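Sorting, Folding, Packing: What We Learned from Two Laundry Loads
Student project report, Household Practice module
Submitted February 9, 2018

Okay, so our project was laundry. When Liis Laur and I signed up for the module at Plarville we figured we'd get something like meal planning, and instead we drew "care of clothing" and both of us groaned. I've been doing my own wash since I was fourteen, so how much could there be to write about? Quite a bit, and I'm over the word limit already, so let me get going.

Our question was simple. Does it matter how you sort and lay out clean clothes before you fold them, or do you just fold whatever is on top? We called our two methods Detik (grab the top thing, fold it, next) and Mägi (make piles by type first, then fold). The names were Liis's idea and they stuck.

We did 2 sessions, one per method, with the same set of clothes both times: jeans, T-shirts, a few shirts, plus a bag of white things. Everything got folded on a big table with plenty of elbow room, and I can't stress enough how much nicer that is than a bed! A bed sags, you lean over it, your back hurts and the sleeves slide off the side.

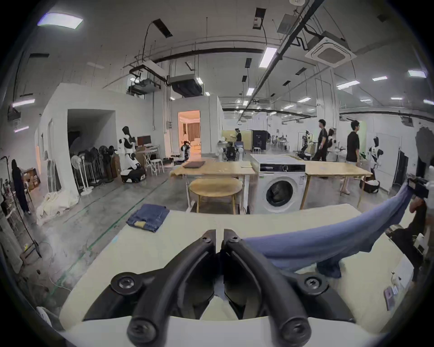 Light blue garment stretched out over the table, with the folded jeans to the left.

The jeans were the easy part. Legs together, fold up from the hem, fold again, done, and they stay put while you work on everything else. I started leaving them on the left as a sort of anchor (Liis says I'm the only person who would call jeans an anchor).

Light, floppy stuff was where we lost all our time. If you pick up a thin shirt by the wrong spot, it bunches at one end and you're smoothing it out forever. What worked for us was pulling it tight from both ends before laying it down. Two people make this a lot faster, like with bed sheets, and we got pretty good at doing it without talking. One of us would hold and the other would tug, and then down it went, mostly flat.

Now the numbers. Detik took us 1,217 seconds from the first piece to the last. Mägi took 1,202. Yes, that is a difference of fifteen seconds, and yes, I was crushed. I had been so sure the piles would win by a mile! Making the piles ate up nearly everything we saved later on. We also refolded two shirts during Mägi and left the clock running, which we should have decided about beforehand.

The piles did look better at the end, though, and putting them away was less of a pain. We didn't time that part. If I did this over, I'd time it, because I think that's where sorting pays you back.

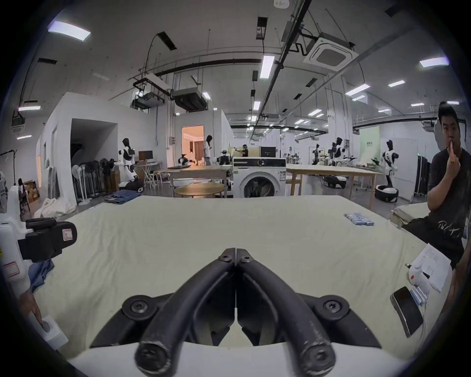 The other thing I'd change is how we treat the table. It collects stuff so fast. Phones, papers, whatever was in your hands when you walked in, it all ends up there and then you're folding in the space that's left over. Liis wanted a rule that only cloth goes on the table, and I argued against it at the time, but she was right. We'd also put down a cover from the start. A smooth bare top lets thin fabric skate around, and a bit of cloth underneath holds it in place.

For the write-up we also made a one-page folding guide called Dulero, which is in the appendix. It covers jeans, T-shirts and button-up shirts. It does not cover fitted sheets. We tried one, we were both in a bad mood afterward, and we agreed to leave it out.

Our budget was 300 for the whole thing and we barely touched it, mostly detergent and a second basket. The leftover goes back to the module.

Yusri Sembiring

Comments

foldedcorners: Did you try the Mägi way with just one person? I live alone so the tugging trick isn't going to happen for me.

Yusri: Only for a few shirts, so it's not in the report. Clipping one end to the table edge kind of works!

Liis L.: For the record I was not in a bad mood about the fitted sheet until you stepped on it.

marna_k: fifteen seconds lol. Still switching to piles, my drawers are a disaster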